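Yemas de silicona Gourlay para pinza de dos dedos
Opinión de Ülle Lill, Mar 15, 2024
Valoración: 4 de 5

¡Qué diferencia con las de serie! Llevo desde diciembre con ellas en los dos brazos y agarran de maravilla casi todo lo que les pongo: latas, cuadernos, bolsitas de plástico, rotuladores. El naranja, además, se distingue muy bien sobre el negro de los dedos y de un vistazo sé si alguna se ha girado.

El fallo gordo vino en las entregas de un brazo a otro. A los 200 ciclos, la yema inferior del brazo izquierdo empezó a despegarse por la base. La pinza seguía dando «pieza sujeta» con el rotulador ya inclinado, el segundo brazo cerró donde no tocaba y saltó la parada por fuerza. No hubo daños, pero yo tenía la mano dentro recogiendo otra cosa (mal hecho, lo sé) y me llevé un buen susto.

Escribí a Ametti, que es donde las compré, y en 3 días tenía un juego nuevo con otro adhesivo. Con este he hecho 1,672 entregas y sigue firme. Mi consejo: desengrasad bien el dedo, dejad curar la noche entera y tirad de la yema con los dedos antes de arrancar, con el brazo parado. Ah, y bajad el límite de fuerza los primeros días. Les quito una estrella por el pegamento del primer lote, pero volvería a comprarlas sin pensarlo.
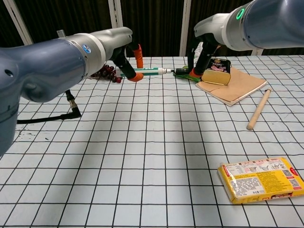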